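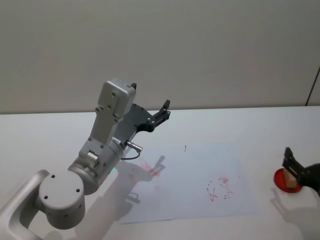 Progress report to the Davow Fund
Grant: Titles, headings and link text on the Drenholm library website
Reporting period: second

1. Where the work stands

The first report covered the page inventory and the style sheet for titles. Since then we have moved on to rewriting. The Drenholm site had 834 pages when the inventory closed. Of these, 204 were marked for a new title, a new main heading or both. All of the new titles are written. Most are live, and the rest are waiting for sign-off by the departments that own the pages.

Link text is behind schedule. We planned to finish it by the end of August and we will not. The reasons are in section 4.

2. Titles and headings

Clomance did the rewriting in-house, with one editor drafting and a second editor checking each draft against the page. The check was added after the pilot, when several good-looking titles were found to describe what the page used to say. It slows the work down but we would like to keep it.

The most common fault was a title that only made sense to someone already inside the right section. "Forms" is a fair title if you have just clicked through from Room Booking. In a list of search results it says very little, and the site had a lot of pages called "Forms," "Overview" and "More information." Those now carry the name of the service first and the type of page second, as in "Room booking: request form."

The second fault was the reverse. Some titles had grown over the years until they held the name of the library, the name of the department, the name of the program and a slogan. Search engines were cutting these short, usually before the useful part. We moved the useful part to the front and dropped the slogan. The library name is now added by the template, so page owners don't need to type it.

Headings inside the page took more thought. The original plan said every page would have a heading at least once per screen. We dropped that rule. On short pages it broke up text that read well as it was, and on the longer policy pages it still left readers hunting. The rule we use now is that a new heading goes in when the question being answered changes. Editors found this easy to apply, though two people will not always put the heading in the same spot.

We also took out question headings in most places. They work on the pages that really do answer questions from the public, such as the one on lost cards. Elsewhere they made every line start with "How do I" or "What is," which is hard to scan because the word that matters comes last.

3. Pages we left alone

The inventory turned up 41 pages with good titles on pages that should probably not exist. These include notices for past closures and two versions of the same borrowing rules. Deleting pages is outside this grant. We sent the list to the library's web team and did no further work on them. If any are kept, they will need to be looked at again.

Local history pages were also left out, apart from obvious spelling mistakes. The department has its own way of titling collections and it matches the printed finding aids. Changing one without the other would make more work for the reading room desk.

4. Link text

The aim is to replace "click here," "read more" and bare web addresses with words that say where the link goes. The writing itself is quick. The delay comes from Kallio, the content system the library uses. Link text in the body of a page can be edited by hand, but link text in the side panels and event boxes is pulled from a shared template. When we change it in one place it changes everywhere the box appears, and that includes pages where the new words are wrong.

We asked for the boxes to take their link text from the title of the page they point to. The web team agreed and has built a test version. It works on ordinary pages. It does not yet work on events that repeat, where every date gets the same link. Until that is fixed we are editing body links only.

A smaller matter is PDF links. The style sheet says the link should give the document name and the file type. Some page owners want the file size as well. We have left this optional for now — a size typed by hand goes out of date as soon as the file is replaced.

5. Training

We ran 16 short sessions for page owners, each one built around pages from that person's own department. People brought titles they were unhappy with and rewrote them during the session. We had planned a slide deck as well, and gave it up after the first few sessions when it was clear that the exercises were using all the time.

The two-page guide that goes with the sessions is finished. It covers titles, headings and links, and has before-and-after pairs taken from the site. Page owners have asked for a section on writing summaries. That was not in the original plan, but a half page can be added within the present budget.

6. Budget

Spending on editing is slightly over plan because of the second check. Spending on training is under plan by more than that, mainly because the sessions were held in the branches and no rooms had to be hired. We ask permission to move the unspent training money to editing. No increase in the total is requested.

7. Next period

Remaining titles go live as departments sign them off. Departments that have not replied get a reminder each Friday. Body links will be finished first, then the boxes once the Kallio template is ready. If the repeating events are still not fixed at that point, we will finish everything else and hand the web team a list of the links left over.

The final report will include the full list of old and new titles.

Comments (3)

The new title on the room booking form is a big help. I used to keep it bookmarked because I could never find it by searching.

Will the guide be posted for other libraries to use? We have the same problem with "Overview" pages. We have dozens.

I would vote for keeping the file size on PDF links, even if it is sometimes a bit wrong. Some of us are on slow connections and the floor plans take forever.

We use cookies to remember your settings and to see which pages are visited. By continuing to use this site you agree to our cookie policy. Accept | Manage settings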